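Week four with the Stesard two-hand kit. We have it on a 30-day trial plus a short extension, and people keep asking, so notes in one thread.

What we ordered: two arms, two multi-fingered hands, the control box and the basic teleop license. Brumberg handled the sale. Delivery took longer than quoted but everything on the packing list was in the crates.

Setup. The manual says one afternoon. It took us two days, mostly on the second arm, which would not hold its zero after a restart. A firmware update from Stesard support fixed it.

Support answers by email only. Replies came the same day on weekdays. Nothing on weekends, so plan for that.

The hands. Finger control is smoother than on the Alport set we used last year. Small round things are fine. Thin flat things are still a pain, and I would not buy this for cards or paper.

Cabling is my main complaint. The run at the wrist sits outside the forearm and has slack in it. You learn to watch it when you turn the arm over. Alport routes theirs inside.

Logging. We set a target of 300 recorded picks for the trial, with 40 of those on ribbed or uneven objects. Files export cleanly. The viewer that comes with the license is slow and we stopped using it.

Uptime: one session was left powered for 168 hours, arms parked between runs. No faults in the log. Fans are loud the whole time.

Striped pumpkin and plate, left hand on the pick. Green cover on the table, black cloth behind. 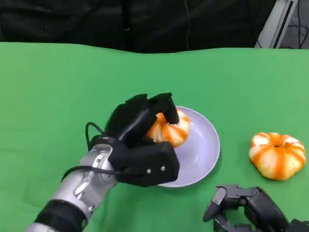

Okoth replied that the fingers are the easy part to like and the service contract is where the money goes, and asked if the second year is priced yet.

It is not. Brumberg sent a range and said the final number depends on how many hands are covered. I asked for it in writing.

We are keeping the kit through the end of February. If the contract price is reasonable we'll buy. If not, the crates are still in the hallway.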